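The board stays, the clutter goes

The owner of Woltari, a small homeware shop in Flukunville, has been selling wooden boards and green bowls for 12 years. We met in the stockroom in February, before opening time, to talk about what people put on their tables and why she thinks most of them put too much.

She started with boards. The first batch came from a joiner on Alemneh Street and sold out before Easter.

"I ordered 11 and thought I'd be stuck with them," she says. "People used them for bread at first. Then they came back and said they'd left the board out all week and everything had ended up on it - fruit, keys, post."

Her own preference is for pale wood made up of several planks, with the seams left showing. She oils hers twice a year and wipes it with a damp cloth in between. Customers often ask whether the seams collect crumbs. "They do a bit. You turn it over and knock it."

The bowls came later, through a supplier called Kutex. She took green because the white ones were already in every other shop in town. Last year she sold 1,103 of them, over half to people who already had one at home.

"Green looks right on yellow wood," she says. "I can't give you more of a reason than that. I put one on a board by the till and they started going." 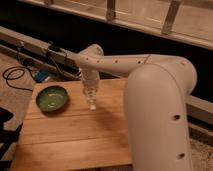
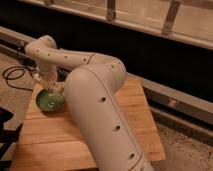
What to keep on it

Her rule at home is a bowl and a bottle of water, with bare wood between them. The bowl goes to the left as she is right-handed and wants the other side free for writing or chopping. The bottle is usually a plain plastic one, refilled until it gets too battered.

"My sister has a jug and a tray and a thing for the napkins," she says. "She has to move it all before anyone can eat."

She doesn't think much of table mats either, though she stocks them. A board does the same job and can be carried to the sink in one go. For a small kitchen she suggests measuring the worktop first, then leaving a hand's width at each end so the board can be lifted.

Asked about prices, she says the smallest bowl has gone up twice and she would like to hold it where it is until the summer. The next boards are due in a few weeks. She has asked for 100 this time, and is still working out where to put them.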